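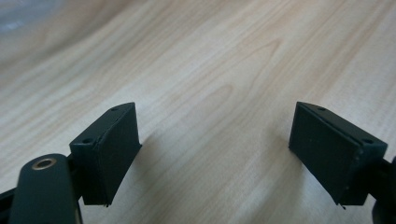

Why do baskets have holes in them?
Mostly to let air in and to keep them light. Holes save plastic, too!
I used to think the holes were only there to look fancy. Then I started peeking at baskets everywhere I went, and now I can't stop – sorry, family.
Try putting your face close to one. Light sneaks right through the gaps, and you can see the far side from the front. 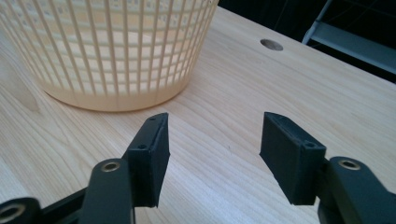
A peach-colored basket on a wooden tabletop.
Look near the bottom and you'll find a smooth, solid band with no gaps at all. I like that part best. It makes the base nice and stiff, so the basket doesn't wobble when you plonk it down.
But what about tiny trash, like pencil shavings? They can slip out through the little gaps – so lots of people pop a plastic bag inside first.

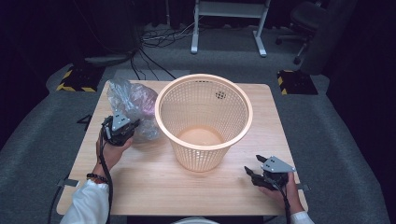

Try it at home: go on a hole hunt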